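2020-08-17

Rewrote section 4 of the handling rules today. The old version had one line on liquids ("take care with open containers"), and everyone at Praltwood read it differently. Gudik took it to mean half speed. Sadia Tanoli took it to mean no liquids within reach of a power strip. I had always assumed it meant a tray under the cup. All three are now written down as separate items with separate check boxes.

Text as it stands tonight:

4.1 An open container with liquid in it is treated as a live load from the moment it is set down, whether or not the arm is powered.

4.2 Approach speed for a live load is capped at 145 mm/s until the fingers are level with the rim, and at a third of that from there to contact.

4.3 Closing force is set per container and recorded before the first attempt. Thin clear plastic gets its own entry. No borrowing the value from a similar cup.

4.4 Other items stay on the table only if they are named in the task sheet. An item that has fallen over is left where it lies until the arm is in hold.

4.5 Cables and powered equipment next to the work surface are kept on the far side of a marked line. Width of the line still to be settled.

Sadia objected to 4.4. Her point is that a cup on its side can roll, and a rolling cup next to a full one is a worse hazard than a hand reaching in at low speed. Mine is that the hand reaching in is the thing the rules exist to prevent. We left the wording alone and added a note that hold must be reachable in under 2 seconds from any seat at the table. She will measure it. I expect the seat by the window to fail.

Spent the second half of the morning going through wrist views against the new text. Most of the useful ones are the approach, just before the fingers close, when the clearance on each side can be judged.

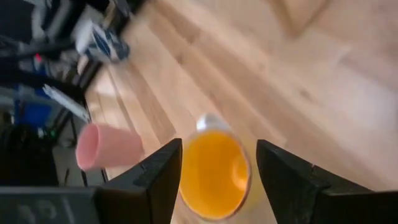

Clear cup of orange liquid, approach. Left finger closer to the wall than the right. Pink cup on its side, left.

The offset in that view is what 4.2 does not cover. Speed can be in limits and the cup still gets touched by one finger first, and with liquid near the rim a one-sided touch is a push. Praluvis had a centering rule in the June draft, written as a fraction of the opening width, and I took it out because no operator could check it by eye. I now think it should go back in as a plain instruction: if the gaps are visibly unequal, stop and correct before closing. No number. An operator can follow that, and a reviewer can check it from the recording.

Blur is a second matter. The cup and fingers are sharp enough to judge, the equipment at upper left is streaked. For a clearance check on the cables the view is no use, so 4.5 will have to be verified from a fixed view or by a walk-round before the run. Added "not from the wrist view" to the checklist in capitals, then took the capitals out.

Log format. Mai wants every attempt with a live load numbered from 1000 upward so they can be pulled out of the general list, which stopped at 2073 on Friday. The two ranges would overlap. I told her a prefix would do the same job. She agreed, then asked which letter, and that took longer than 4.1 through 4.3 together. We are using W. L was already taken by the lighting tests.

Also discussed whether a spout changes the grip rule. Gudik says a spouted container should be approached with the spout facing away from the fingers, so that nothing hooks on it during lift. Reasonable for a straight pick. It does not hold for pouring, where the wrist has to turn and the spout direction depends on where the receiving cup stands. I wrote it as a default with an exception for pour tasks, the exception to be stated in the task sheet. I don't like exceptions in a document this short, but the alternative was a separate section for pouring and we have too few pour tasks for that.

Open for tomorrow:

Width of the marked line in 4.5.
Sadia's timing from each seat.
Whether a wipe-down counts as the end of a run or the start of the next one. The cleaning sheet says one thing and the run sheet says the other.
Return the June draft to Praluvis with the centering rule restored.

Left at six. Forgot to sign the revision sheet, will do it first thing.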